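Gisovstead household sorting service opens to all residents

3 Nov 2023

A service that helps people clear and sort the small things that pile up at home is to open to every household in Gisovstead. Jostetier, the Clorville firm that runs it, has been trying it out in 297 homes in the east of the town since the spring. From the end of November anyone with a Gisovstead address can book.

The service is called Alva. A household books a slot, puts everything from one drawer, shelf or bathroom cabinet into the crate provided, and hands it over at the Jostetier unit on Mill Lane. The contents are laid out on a table and sorted into things to keep, things to use up, things to recycle and things to throw away. The crate is ready for collection the next working day, with a short list of what went where.

During the trial the unit handled 397 crates. Bathroom cabinets were the most common, followed by kitchen drawers and the space under the sink.

"People expect us to find rubbish, and there is some," said Soudabeh Amini, who manages the unit. "Mostly we find things that are half used. Toothpaste, hand soap, shampoo — they get pushed to the back and a new one is bought. Then there are the drinks bottles and the wrappers that were put down for a minute and stayed."

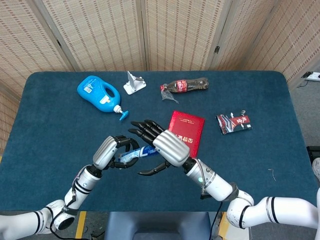 Tubes and pump bottles go back to the household if there is anything left in them and they are in date. Empty plastic bottles are sent for recycling with their caps on. Booklets, papers and cards are never thrown away without the household's say-so. They are put in a clear wallet and returned at the top of the crate, along with anything the staff cannot identify.

Herman Hartono, managing director of Jostetier, said the trial had changed how the firm planned the work.

"We began by sorting straight from the crate and it was slow. Things got missed at the bottom. Now everything comes out first and is laid flat on a soft surface so that nothing rolls off or gets scratched. We should have done that from the start."

The trial sent 2,174 items for recycling. Jostetier will publish a full breakdown on its website later this month.

The first crate is free for each household. After that the charge is £20 a crate, with no charge for people who receive council tax support. Medicines, batteries, aerosols and sharp objects cannot be accepted and should be taken out before the crate is handed in. Crates can be picked up from the unit or from Gisovstead library during opening hours.

Bookings can be made at the Mill Lane front desk or through the Alva page on the Jostetier website.

Press contact: Forough Taheri, Jostetier press office, Clorville.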